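The Spreading Hand

The Leemans dropped its tray for the third time that morning, and I laughed out loud, because I finally knew why!

You have to understand how much I loved that machine. It lived downstairs at Prendetti, in the old dispatch hall in Stultbridge, two arms over a steel bed, and its whole job was to take loose paper from the county archive and make it square enough for the scanner. Give it a fresh ream and it was a dancer. Give it 800 sheets that had been handled by living people and it clutched them like a child carrying too many plates.

"It's the wrist," said Gerrit De Graaf from somewhere under the bed. I could see his boots and a flashlight.

"It's the wrist bearing and it's the grip," I said. "You've got the bearing. Let me have the grip."

He slid out and looked at me. Gerrit had looked after the Leemans since the July it arrived, and he didn't give bits of it away easily. Then he wiped his hands and went up to the meeting room with me to help with the straps.
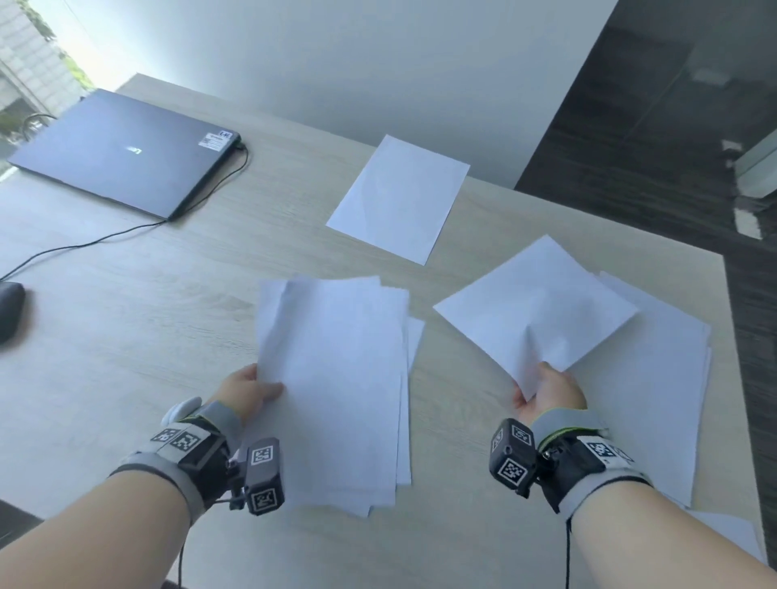

"Slower on the right," Gerrit said. "You're plucking."

I was plucking. I'd been shuffling paper my entire life and had never once noticed that my right hand plucks and my left hand waits. Now I couldn't stop noticing. The left just sat there being a shelf, patient as anything, while the right went off and had adventures.

"Does it matter?"

"It'll copy whatever you do. If you pluck, it plucks. If you sneeze, I'll be down there on my back trying to work out why it flinches."

So I slowed down, and I tried to think about paper the way the Leemans had to think about it. Every sheet has a stiff direction and a floppy one. Every crease is a little spring. I said all this to Gerrit, at length, and he nodded and wrote down one word, which I think was "crease."

We did a run, and another, and then he asked for a mess.

"A proper one," he said. "The county doesn't send us tidy."

I made him a beautiful mess. I have gifts.
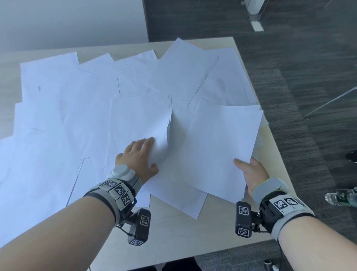 "There," he said. "Do that again. With the left."

"What did I do?"

"You flattened your hand first. You put your fingers out before you picked anything up."

I had to do it four more times before I felt it myself. The left hand went down wide, held the pile still, and only then did the right one go in after a corner. The Leemans had never done that. The Leemans went straight in with both grippers and pulled, and the whole pile came along for the ride, and the tray went over. All those weeks of blaming the suction, the floor, the humidity, the belt from Jerkex that Gerrit had sworn at in two languages!

"Can it spread like that?" I asked. "It's only got the pads."

Gerrit was already sketching. He drew the pad, then the pad turned 10 degrees, then the pad turned 10 degrees with a soft lip on it cut from an old mouse mat. He held it up and I nearly hugged him — would have, if I hadn't been tethered by both wrists.

"More," he said. "Gather them this time. All the way up, off the table."
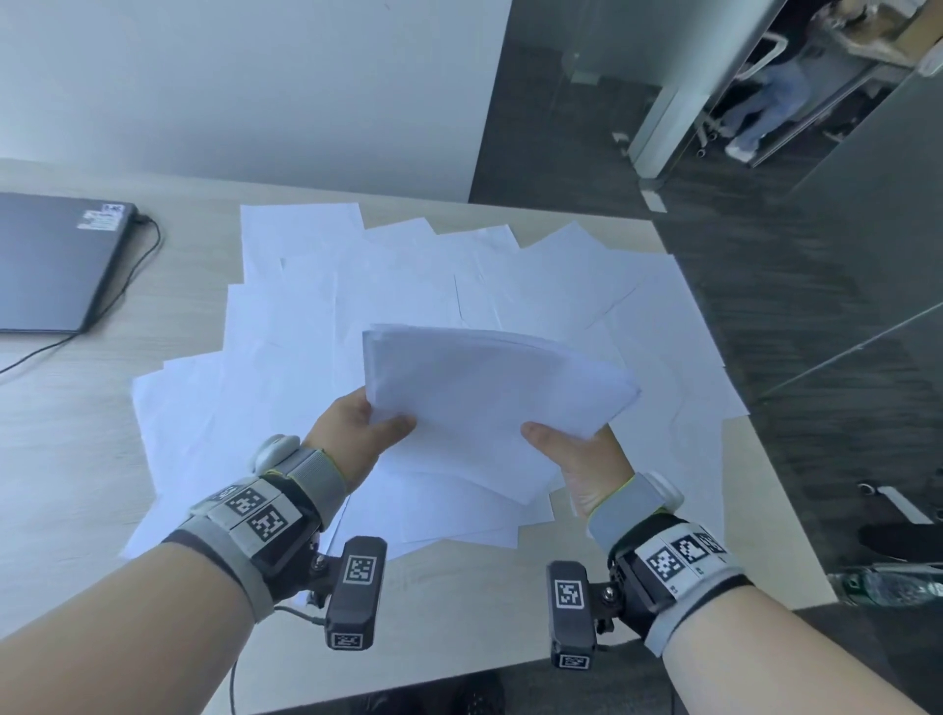
A loose stack, up off the table and still waiting to be squared.

My shoulders ached and I didn't care. There is a moment when a stack goes from being a lot of paper to being one thing, and you feel it in the heels of your hands, and I wanted so badly for the Leemans to have it. I know how that sounds. I've worked with photocopiers that had no soul whatsoever. This was different.

"Don't squeeze," said Gerrit.

"I'm not squeezing."

"Your right thumb is."

It was, a little. I let it ease. The sheets shifted against each other with that dry whisper, and I tipped my wrists up to see what they'd do. 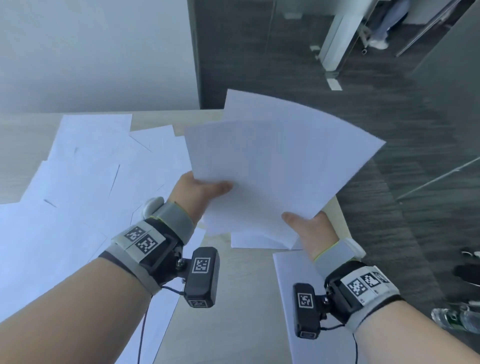 "Keep that one," he said, and wrote down the run number, 92, and underlined it.

Downstairs he had the wrist open again before I'd found my coffee. I held the flashlight this time. He let me pass him the new bearing, still in its waxed paper, and then, after a pause in which I believe he wrestled with himself, he let me press it home. It went in with a click I felt in my teeth. He cut the lip from the mouse mat with nail scissors and glued it on, and we stood there holding it for the full time printed on the tube, one pad each, like two people minding somebody's baby.

The maintenance book hung from a string on the guard door. He wrote: 21 Nov 2024, left wrist bearing replaced, pads angled, lips fitted, new grip loaded. Then he gave me the pen, and I signed under him.

"Archive box 476," he said. "That's the one it hates."

I fetched it. Old planning letters, folded in every direction there is. I tipped them onto the bed, pulled the guard shut, and Gerrit put his thumb on the green button and waited for me to come around and watch.

The left arm went down first, and it opened its pads wide.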